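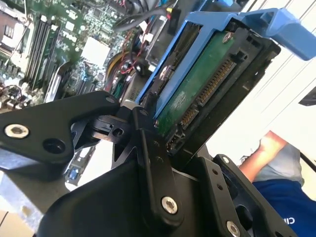

Bronwyn Pomare says hers has run day and night since September and she's only swapped one drive. Good enough for us.

Cele 4-bay storage box, refurbished. Tested in Nevilstead, wiped, new fan fitted. Caddies included - drives are not, please read that twice.

Takes 3.5 inch drives, 2.5 inch with the adaptor (ask). Two network ports. Power lead in the box, UK plug. Manual is a download now, the printed ones have ran out.

£113 each. Flastano rail kit extra, fits most racks but measure first - deep cabinets only. Stock code 854.

Small marks on some lids. Wont affect anything. If you want a clean one say so in the order notes and we'll try.

Returns 80 days, unopened or faulty. Collection from the Uditell counter by arrangement, ring before you set off.

12 shares
3 comments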